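**Tabletop easel** — also table easel, desk easel. A small folding stand for holding a canvas, board or book upright on a table. Smaller cousin of the studio easel. Used by painters short of floor space, in schools, and by cooks and shopkeepers for menus and signs.

## Construction

Usually beech, sometimes pine or bamboo. Main parts:

- upright (or mast), which the work leans against
- crossbar, fixed across the upright
- lower rail or ledge
- base panel or feet
- prop arm at the back, hinged, sets the angle

Hinges are normally small and metal. Makers often burn their mark into the wood, since paint and stickers rub off with handling. Weight varies alot with the base. Bare beech is common; varnished ones cost more and wipe clean easier.

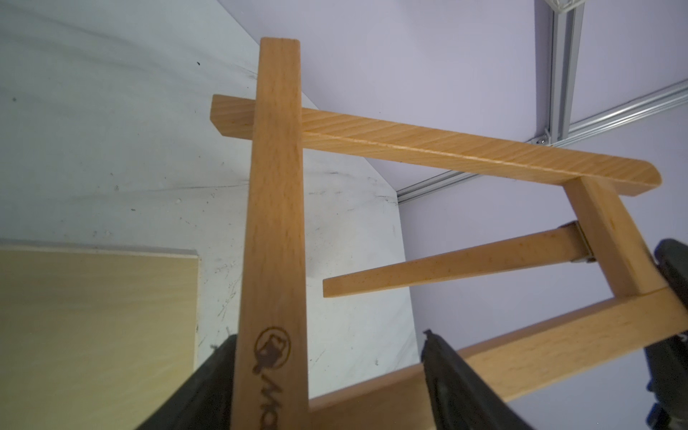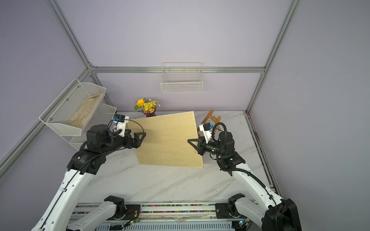 ## Boards

Plywood is the usual choice for a loose drawing board: stays flat, takes clips and tape, cheap. Paper is taped on all four sides. A board much wider than the easel will tip if leaned on near a corner — worse on smooth tops such as marble or glass, where the feet also slide. A damp cloth underneath is the old fix.

## History

Dates unclear. Folding table models were sold by the Panau works of Sheehan, a joinery firm that made school furniture first and easels second. Its catalogue listed 19 patterns, 5 of them for the table. One order, for the Ustunano schools, ran to 4,000 pieces. Tornetti later sold a near copy with a wider base, and most cheap easels now follow that layout. Wether Tornetti had a licence is disputed.

## Use and care

Open the prop arm fully before loading. Steep for oils, to keep dust off; nearly flat for watercolour, so washes don't run. An angle of 30 degrees suits most drawing. Check hinge screws now and then, wax the wood if it dries out. Store folded, away from radiators.

## See also

Studio easel; Lectern; Drawing board; Plate stand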